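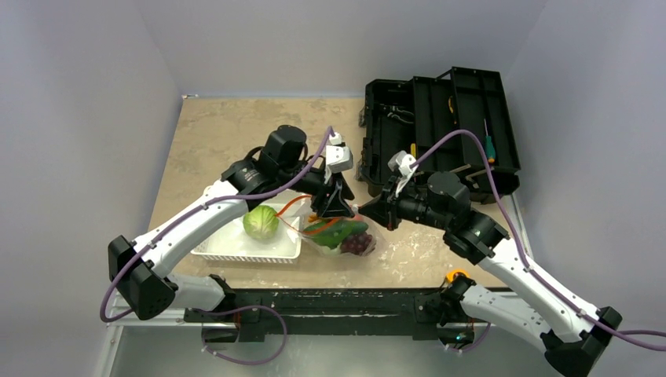
Two robot arms mounted on a rail over a marble-patterned tabletop.

Call for participants: daily ashwagandha root extract and sleep quality in adults

Gismont is recruiting adults for a study of a standardized ashwagandha root extract taken once daily in the evening. The study compares the extract with an inactive capsule of the same size and color. Neither participants nor the staff who see them will know which capsule has been assigned until the data are locked.

Study title: Evening Root Extract and Self-Reported Sleep
Site: Gismont, Tomarbridge
Study lead: Sofia Stamatopoulos
Capsule supplier: Sarantis

Who can take part

Adults who have had trouble falling asleep or staying asleep on most nights for the past 4 weeks. Participants must be able to read and write English and travel to the Tomarbridge site for all visits.

You cannot take part if you:
- are pregnant, breastfeeding or planning a pregnancy
- have a thyroid, liver or autoimmune condition
- take prescription sedatives, thyroid medication or drugs that suppress the immune system
- have used any ashwagandha product in the last 90 days
- work night shifts

Other herbal supplements must be listed at screening. Some will need to be stopped before the first capsule is taken — do not stop any prescribed medication in order to qualify.

What is involved

Participation lasts 90 days. There is a screening visit, followed by visits at the start, middle and end of the capsule period. Blood is drawn at the first and last of these to check liver and thyroid function. Between visits you will complete a short sleep diary each morning, on paper or through the Plurnik app. The diary has 17 items and must be filled in within 2 hours of waking.

Possible side effects of the extract include stomach upset, loose stools and drowsiness. Rare cases of liver injury have been reported with ashwagandha products. The full list is in the information sheet, which you will receive before signing anything. You may withdraw at any point without giving a reason.

Payment

Participants are paid after each completed visit. Local travel costs are refunded on presentation of receipts. Parking at the site is free.

How to apply

Complete the screening form on the Plurnik page or request a paper copy from the Gismont front desk. Applications close on February 15, 2019. Eligible applicants will be contacted by phone — please give a number where you can be reached in the daytime. First visits take place in March.

Questions about eligibility should be addressed to Sofia Stamatopoulos at the Tomarbridge site.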